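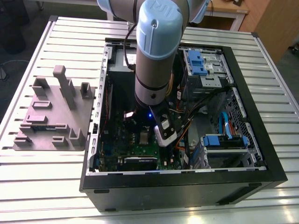
*Desktop tower with the side panel off, component being positioned over the board.*

# Firnow Computer Reuse Network — Minutes of the March Meeting

**Place:** Upstairs meeting room, Shehata Street building
**Time:** Called to order at 6:35 p.m.
**Chair:** Karim Bennani
**Present:** Chair, intake lead, schools coordinator, warehouse manager, bookkeeper, drivers' representative, one guest from the Shehata branch library
**Absent with notice:** Data wiping lead (report sent in writing)
**Minutes:** Schools coordinator

## 1. Minutes of the last meeting

Approved with two corrections. In item 4, "laptops" should read "laptop chargers." In item 7, the loading dock repair was requested by the landlord and will be paid for by the landlord. The earlier version had us paying.

## 2. Matters arising

**Loading dock.** The repair is done except for the rubber bumper on the left side, which is on order. Drivers are asked to keep backing in slowly on that side. The drivers' representative said the new ramp plate is noisy but sits flat.

**Sign at the front entrance.** Still not up. The first quote covered a lighted sign, and we had asked for a plain one. Warehouse manager to get a second quote.

**Keys.** All keys from the old side door lock have been returned except the one issued to the previous cleaning company. Agreed to stop chasing it. The lock has been replaced.

## 3. Collections

The intake lead reported that 682 desktops and laptops came in during the quarter. Most came from two office moves and the county surplus sale. Walk-in donations were lower than in the fall, as usual for the winter months.

Material sent out as scrap came to 3078 pounds by the recycler's scale. This includes monitors and printers as well as computers. The recycler changed its sorting rules in the middle of the quarter and now wants power supplies separated from bare metal. We lost a pickup over this and had pallets standing in the aisle until the next one came.

There was a long discussion about printers. We don't advertise for them and we can't place them, but people bring them in along with a computer and are unhappy when we hand them back. The library guest said the branch has the same problem with encyclopedias. Suggestions made:

- Put "no printers" in the first line of the donation page instead of the last.
- Charge a small fee for printers, payable at drop-off.
- Keep taking them and accept the cost.

The first suggestion was agreed. The fee was put to a vote and failed. The bookkeeper asked that her vote in favor be recorded.

## 4. What we fix and what we part out

The current rule, written several years ago, says a desktop is worth repairing if it needs one part and we have that part on the shelf. The intake lead said the rule no longer matches what happens at the benches. Machines that need a processor or memory are usually repaired even when two parts are missing, and machines that need a power supply in an odd size are usually parted out even though only one part is wrong.

Proposed new wording:

> Repair if the board is good, the parts are standard, and the machine will run the operating system the schools use. Otherwise remove usable parts, label them, and send the rest to scrap.

The chair wanted to know who decides that a board is good. At present it depends on who is on shift. One person will try a second power supply and different memory before giving up, and another will set the machine aside after a single failed start. The intake lead will write a one-page test order so that everyone stops at the same point.

The warehouse manager raised parts labels. Processors in particular go into the bins with no note of what they came out of, and someone then has to look up each one by the marking on the lid. Agreed that the model of the donor machine goes on the bag before the bag goes in the bin.

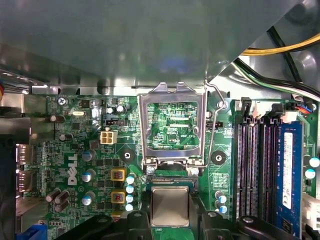
Karim Bennani said he was in favor of the new wording but did not want it used as a reason to hold on to more parts. The shelves in the back are already full of memory that is too old for anything we give out. He asked that the test order and a clear-out of the shelves be done together, and that neither one wait on the other.

The schools coordinator agreed and added that the middle school would take old memory and expansion cards for its electronics club. Nothing with a battery can go to them.

New wording adopted. Clear-out to be finished before the next meeting.

## 5. Data wiping (written report)

The report was read by the chair.

Every drive that came in was wiped or shredded. The backlog that built up over the holidays is gone. Six drives could not be matched to an intake record. They were shredded and logged as unmatched. The lead believes they came loose in one box from the second office move, and asks that drives not be pulled from machines before the intake sticker is on.

Zetulness, the inventory program we moved to last year, still does not print wipe certificates in batches. Each one has to be opened and printed by itself. The lead has written to the vendor and was told that the feature is planned. No date was given.

Discussion was short. The bookkeeper asked whether donors really want a certificate for each machine or whether one letter with a list attached would do. The chair will ask the two largest office donors. If they accept a list, we will use that form for everyone.

## 6. Placements with schools and households

The schools coordinator reported on both programs.

**Schools.** The elementary school has its full order. The middle school asked for its delivery to be held until its own wiring work is finished. The machines are stacked in bay 2 with the school's name on them, and staff are asked to leave them alone even when stock is short elsewhere.

**Households.** The waiting list has more than 20 families on it. Most are waiting for a laptop and would not accept a desktop for lack of space. The coordinator has started asking about this at sign-up so that we don't call people with something they can't use.

Two families returned machines with complaints about noise. Both had fans full of dust. The intake lead said cleaning had been skipped in a busy week and that it is back on the checklist, before testing.

The library guest said that people who receive a computer from us often come to the branch the next day asking how to set up email. The branch is happy to help but would like some notice. It was suggested that we put the branch's help desk hours on the sheet that goes in the box. Agreed. The guest will send the hours and will tell us when they change for the summer.

## 7. Money

The bookkeeper handed out the quarterly sheet. Income from scrap was down with the price of mixed metal. Rent and insurance are unchanged. Fuel was up — partly the two long trips for the office moves, partly the older van.

The Clemetti grant has been renewed on the same terms. The reporting form is longer this year and asks for the age of each machine placed. We do not record age. The intake lead thought the year could be taken from the serial number for the larger brands and estimated for the rest. The bookkeeper will ask whether estimates are allowed before anyone spends time on it.

A question was raised about replacing the older van. The chair would like to see repair costs for the full year first. The drivers' representative noted that the heater has not worked since before the holidays and asked that it be fixed either way. Approved.

## 8. Work area and storage

The warehouse manager went through the list.

- Shelving along the north wall is to be bolted down before anything more is put on the top level.
- Anti-static mats are worn at the ends. New ones approved, same type as before.
- Small screws are ending up on the floor and in the vacuum. Magnetic dishes to be bought for each bench.
- Light over the packing table flickers. Landlord has been told twice.
- Coffee and open drinks stay on the window side of the room. This was agreed last year and has slipped.

There was some disagreement about music in the work area. Left to whoever is on shift, with the volume low enough to hear the phone.

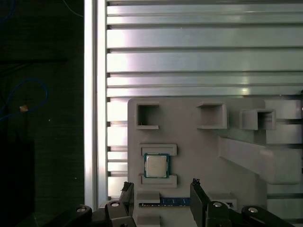
## 9. Spring drop-off event

Same format as last year, in the parking lot behind the Shehata Street building, starting at 9 a.m. The date depends on when the city can lend us the traffic cones and will be sent by email.

Last year's line backed up onto the street in the first hour. This time cars will enter from the alley and leave by the front. The drivers' representative will draw the layout. The neighbor with the bakery has asked us to keep the two spaces nearest her door open, and we said yes.

Televisions will not be accepted. This needs to be on the flyer in large type.

## 10. Other business

The intake lead asked for a second label printer. The present one jams when the roll is nearly finished and a good part of each roll is thrown away. Bookkeeper to compare the price of a new printer with the price of better rolls.

The chair reminded everyone that expense slips older than a quarter will not be paid.

## Actions

| Who | What |
|---|---|
| Intake lead | One-page test order; cleaning kept on checklist |
| Warehouse manager | Second quote for sign; shelf bolts; mats and dishes; shelf clear-out |
| Chair | Ask office donors about a single letter with list |
| Bookkeeper | Grant question on machine age; label printer prices |
| Schools coordinator | Old memory and cards to the electronics club; help desk hours on box sheet |
| Drivers' representative | Event layout; heater in the older van |

Adjourned at 8:20 p.m. Next meeting in June, same room.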